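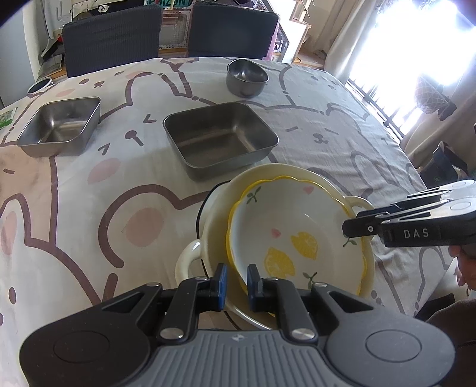
Hi Aled,

You asked for something you could read over coffee, so I've left the spreadsheet as an attachment and put the rest in plain sentences. This covers the Grornimbridge community supper project from the start of the grant through the end of April. The short version is that we're feeding people, we're a bit over on gas and well under on rent, and I need a decision from you on the fridge.

First, the suppers. We've held 8 of them now, every other Thursday in the old chapel hall, doors at 5:30 and food on the table by six. Across those evenings we served 484 meals. The first one was quiet and I went home worried, with enough leftover lentil soup to last me until the weekend. Then the school put our flyer in the kids' backpacks, and the next supper we ran out of chairs! Since then it has settled into a crowd we can handle, mostly families with young kids at the early end and older folks who come later and stay until we start stacking tables.

The application said we'd offer one hot main, one side and fruit. We've stuck to that, except for the evening the oven wouldn't light and everybody got sandwiches and cold potato salad (people were very nice about it, and two of them asked for the potato salad recipe). The oven has been repaired under the hall's own insurance, so there's no cost to the grant.

What goes down best is anything that arrives in a big dish and gets passed along. We started out plating meals at the hatch and it was slow, and people sat and ate and left. In March we switched to putting the food on the tables and letting everyone help themselves. I was nervous about portions running short at the far end, but we've had less waste and a lot more talking. A man who had come three times without saying much to anyone ended up explaining to a whole table how he smokes trout. I'd like to keep doing it this way and I'll need to change one line in the project plan, which I've marked in the attachment.

Serving family style does mean we need more dishes. I'd budgeted $75 for tableware, thinking it would be replacement forks, and I've spent every cent of it on serving bowls and spoons from the thrift store in Mornville. We could use more, but I'm going to try asking for donations before I come back to you on that.

Now the money. Food spending to date is $1,451, and that's inside what we planned. Dafis, the produce place on the Mornville road, has been giving us its end-of-day vegetables on supper days, so our shopping has been mostly meat, rice, oil and dairy. I don't want to count on that forever – it depends on what's left on the shelf, and one week what was left was a mountain of celery. You can only do so much with celery. We made soup, and then we made more soup.

Gas is over. I'd based my guess on the summer bill and then we had that long cold stretch, and the hall takes ages to warm up. The chapel dropped our rent for February and March when they heard, so the two lines more or less balance each other. I'd like your okay to move the rent savings over to heating. I'm told that counts as a minor change and only needs an email from you.

The fridge is the bigger thing. We share the hall's one with the playgroup, and it's full. I've been driving the chilled food over in coolers an hour before we start cooking, and it limits what we can prep ahead. Cimero has a used two-door fridge they'll hold for us until the middle of next month, and delivery is included. There's a spot for it by the back door with its own outlet. The quote is in the attachment. If the equipment line can't stretch that far, please tell me early, as the coolers are borrowed and I'll have to find others before June.

A few things haven't gone well. The cooking class for teenagers hasn't started. I had a teacher lined up and she took a full-time job (good for her, bad for me), and I haven't found anyone else who can do weekday afternoons. I'm thinking of moving it to Saturday mornings, but I need to check that with the hall. The feedback cards were also a flop. Most came back blank or with gravy on them, so I've gone back to just asking people while I clear plates and writing down what they say afterward. Those notes are in the attachment too, typed up with the names taken out.

The next supper is chicken and rice, with a bean version, and you're welcome to come. Park behind the chapel and use the side door – the front one sticks. If you want to see the setup, get there by four and I'll find you an apron.

Let me know about the fridge and the heating line when you get a chance. I'll send the June update in the same format unless you'd like it done differently.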